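Ticket 2735: Cup demo stalls before it gets to the disc (open day station 3)
Status: Open, waiting on Sasen support
Opened: 1/4/25
Site: Morkum, front demo table
Software: Bilness runner, Flanagan gripper driver

What's going on

Hi all! So I'm the one who got handed the cup station for the open day, and I'd really like it to behave before we let the public in (we're expecting more than 885 people over the weekend, and a good chunk of them will be kids who want to see the cup go on the disc again and again). The job is as simple as they come. The arm picks up a blue cup, carries it over to the gray disc, sets it down, lets go, backs off. Visitor claps. Repeat.

It did that all morning while I was setting up. Then after lunch it started stopping on the way. The arm has the cup, it's moving, and then it just hangs there with the cup in the air and the runner throws error 3193, "target confidence low." If I hit Resume it sometimes carries on like nothing happened. Other times I get the same error right away and have to send it home and start over.

What I've tried so far

Restarted the runner. Worked for a few goes, then same error.

Restarted everything, including the controller. No change that I could see. I also had to redo the home position afterward, so please don't ask me to do that one again unless you really mean it!

Unplugged and replugged the cable at the wrist. It clicked in fine and didn't feel loose. Still got 3193.

Swapped in a fresh cup from the sleeve. Same thing.

Slowed the carry move down to half speed. This one helped a bit, I think? It got through more runs in a row, but it's painful to watch, and the rehearsal crowd (okay, my coworkers on their coffee break) wandered off.

Turned off the row of lights closest to the window. Worse, if anything. Turned them back on.

Update, later the same afternoon

Support wrote back asking whether the disc had been moved after the target was taught. Fair question. I went and checked the setup sheet and it only says "disc near middle of table," so I can't swear it's in the exact same spot. I did nudge it when I was cleaning up after the first rehearsal. I assumed the camera would find it wherever it was, because that's how the Bilness page describes the demo, but maybe the search window is a lot smaller than I was picturing?

They also asked if the cup could be getting in the way of the wrist camera. I hadn't thought about that at all, but yes, it takes up a lot of the view, and at some angles it covers a bit of the disc. What I don't get is why that would be fine in the morning and a problem in the afternoon. Same program, same kind of cup. Unless the grip is different from one pick to the next, so the cup sits at another angle and hides more? I'm not a vision person, so somebody please tell me if I'm way off.

One more thing from me: the table could use a wipe. There are little bits on it, hair or thread or something. I'll clean it before the next round of tests, but I wanted to send you everything as it is first.

Questions for Sasen

Can I make the search window bigger from the operator login, or does that need the admin one? I only have operator.

Is there a way to have it look for the disc before it picks up the cup and then just remember the spot? For an open day that would be plenty, the disc isn't going anywhere once we start (I promise I'll keep my hands off it).

If neither of those can happen before the doors open, what's the slowest carry speed that you'd call safe to leave running all day? I'd take slow and boring over me running up to press Resume in front of a line of families.

Attachments
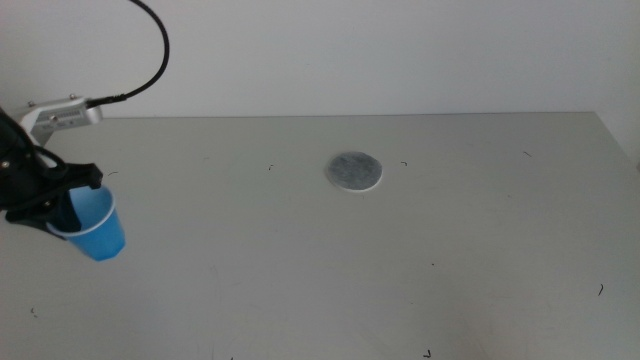
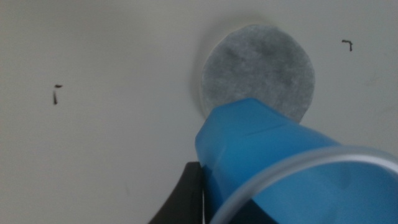
Station 3, cup in the gripper and the gray disc on the target side. First one is from the fixed camera, second one is the wrist camera.

Next step: I'll clean the table, re-teach the disc position, and do a run at full speed and another at half. Will post the log from both here. If you need the full recording from the runner, tell me where to upload it, it's too big for the ticket form.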